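Subject: Re: [grukness-automation] Mumeveck open day, did anyone go?
Date: 22/05/2025

> I had to miss the Mumeveck open day and the handout doesn't say much. Did anyone on the list get to it? We build control panels in small batches and I'm trying to work out whether the Prutska demo is worth a trip when they repeat it in November.

I went. We had five people from our shop there, two from assembly and three from engineering. I'll answer your points in order below. The short version is that it's worth going if you have questions about panel work, but you should know before you drive over that the whole thing is run in simulation. There was no physical arm in the building that day. The handout does say so, in small type on the back.

> What exactly are they showing?

A six-joint arm on a bench with a parallel gripper, working on a small electrical panel assembly. The cell is modeled in Cui, the simulator Prutska uses for all its layout work. They project it on the wall of the training room and an operator runs it from a desk at the side. The session is 90 minutes with a break in the middle, and you can ask them to stop and go back at any point, which our group did a lot.

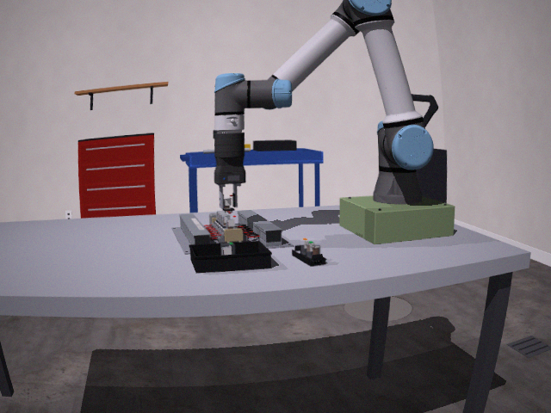
They started with the arm high and took it down over the panel slowly, talking through the approach angle. Most of the first half was about reach. Our assembly people wanted to know what happens if the panel is turned or pushed farther back, and the operator said that was something they could show after the break. They did, and it took a few minutes to set up.

The handout has a reach figure of 900 mm for the cell. I asked if that was measured to the flange or to the fingertips and was told the flange. Write that down if you're comparing it with anything else, as two of the suppliers we've talked to quote it the other way.

> Is it a real panel layout or just blocks on a table?

More real than I expected. The panel has rails, modules, red wiring and wiring duct, and there are labels on the front strip. It's a small board compared with what we build, and the wires are fixed in place. Nothing flexes. If your question is whether a robot can deal with loose wire, this demo won't answer it, and the presenters were straightforward about that when I asked. 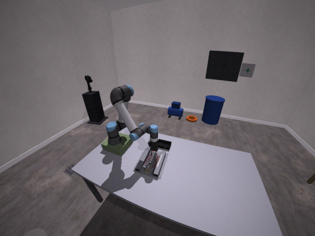 The other thing I'd point out is the clearance between the tool and the components. On our own boards the modules are packed tight, and the fingers need somewhere to go. The operator put up a side view for this and left it up while people came forward to look. I would have liked longer on this part and less on the introduction to the company.

> Do you get to see it up close or only the whole cell?

Both. They switch views when asked. The close view was the most useful one to me, because you can judge the fingers against the parts next to them.
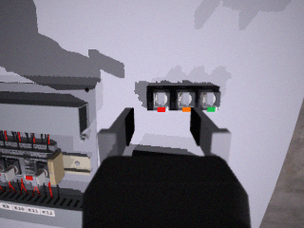 *Close view past the gripper fingers, with the panel at left and the three-position block ahead.*

The labels on the strip were a little blurred on the projector. I read them as K9 through K12 from where I was sitting. Somebody near the front asked whether the software uses the labels for anything. The answer was no, positions come from the model.

> Did they give any numbers?

Some. Prutska said the sequence had been run 1,096 times in Cui before the open day and that 958 of those finished without a stop. They didn't break down the rest by cause. I asked for that and they took my email address, but I haven't had anything yet. I'd treat the figures as simulator results and leave it there. They had no cycle time they were willing to quote.

> How was the room, and can you bring people who don't know robots?

Yes, bring them. Our two assemblers had never looked at a robot cell and they asked the better questions. The seats at the back are no good for the close views, so get there early. The sound was fine.
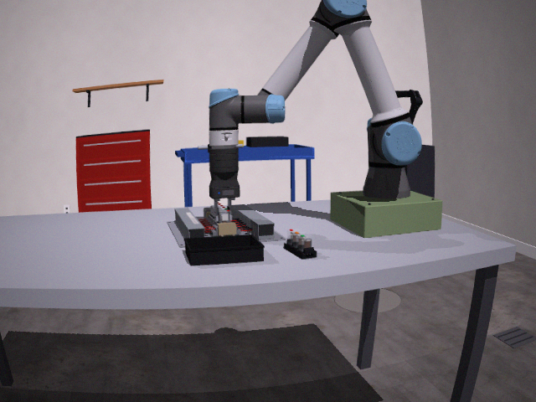 **IF YOU'RE GOING IN NOVEMBER**

- Sign up through the Mumeveck front office. The form on the Prutska site was still showing the spring session when I last looked.
- Parking is behind the building. The front lot is for the college next door.
- Send your own panel drawing ahead if you have one. They told us they'd try to load visitor layouts next time, no promises.
- Ask for the breakdown of the stopped runs. If enough of us ask, they may bring it.
- Coffee is provided, lunch isn't.

I have four pages of typed notes and the handout as a scan. Both are too big for the list, so write to me off-list and I'll send them. If anybody else from Grukness was at the afternoon session, I'd like to know whether they showed the same sequence. Ours was the morning one.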